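Week 7 handout: notes from the Okden open day

For those who missed the bus on Thursday, and for those who were on it but asleep. Read these before the lab. Bring your own sheet of observations too, even if most of it is about the sandwiches.

The visit had two parts. Alper Ateş, who runs the handling group, gave a talk of 19 slides, of which he showed four. Then he gave up on the projector and took us to see the work, which was what we had come for.

The group's question is easy to say: how do you get a machine to handle laundry? Cloth has no fixed shape. A steel bracket looks the same on Monday as it did on Friday, but a shirt is a new object every time you put it down. Ateş called it "the part of robotics where your geometry homework goes to die," and seemed pleased about it.

Their way in is to have people do the chores first, holding the gripper themselves, and to record what the hand does. The model, called Melus, is trained on those recordings. A single chore may be done 302 times by several people, none of whom fold the same way. Ateş regards this as useful variety. My mother would call it something else.

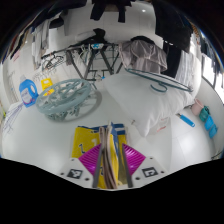
Points to keep from the demonstration:

Contact area. A wide, ridged pad spreads the squeeze over more of the cloth. A narrow tip pinches one thread's worth and lets the rest slide. Compare the suction cup from week 3, which is a fine tool until you show it a sock.

Markers. The square black and white patterns on the finger mounts let software work out how far the fingers are open. Print quality matters more than you would think. Ask whoever used the office printer for lab 2.

Clutter. The group does not tidy up before recording. A model trained on a bare table learns about bare tables, and then meets a home. Several of you wrote "messy" in your notes as a criticism. Please think again.

Layers. Picking up one layer of fabric and leaving the one under it was the hardest task on the list. Ateş would not give us a success rate. He gave us a look.

Someone asked whether Melus could do a fitted sheet. There was a silence, and then we were shown the coffee machine.

For next time: read the Cornon chapter on soft objects, skipping the proofs. Then write up to 900 words on one household task you would not give to a two-finger gripper, with your reasons. "All of them" has been submitted before and did not pass.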